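Workshop tips: recording hand-held gripper examples at the bench

Collected by Leanne Dobson for people doing their first sessions on the Drestholm project. Most of it is ordinary bench sense.

Set the bench first. Wipe the board and put away anything you won't be picking up. Fix the tray or stand before you start and leave it alone until the batch is done. If it gets bumped, begin a new batch and write that down.

Wear plain sleeves that stay put at the wrist. Run the cables down the outside of your hands — a cable across the palm will tug on the gripper every time you turn it.

Phone cases are a good beginner item. They're light and stiff, and a bright colour is easy to find when you go back through the recordings.
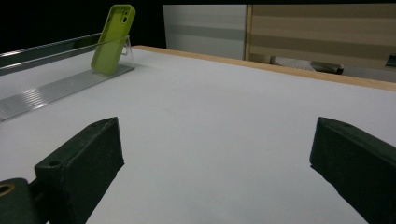
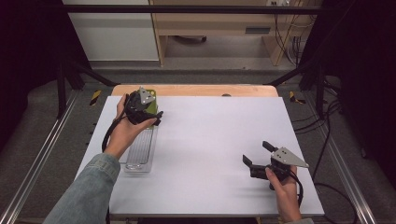
Move at the speed you'd use to set a table. Close the fingers fully before you lift, and open them fully before you back away. Half-open releases are the most common fault we throw out.

Start each example from a slightly different spot. In October we had 79 examples of the same reach from the same corner, and the system learned that corner and little else.

Keep your fumbles if you recover from them. A slip followed by a clean second try is worth having. If the item lands on the floor, stop and mark it as a discard.

Take a break after 16 examples. Wrists get sore before you notice, and tired hands start cutting corners.

Wipe the gripper fingers with a dry cloth at the end of the session. Spray cleaner leaves a film and the next person's items will slide.

Label the batch before you leave the bench — item, tray position, which hand did the placing. Last one in the Skidura folder is 1539, so carry on from there.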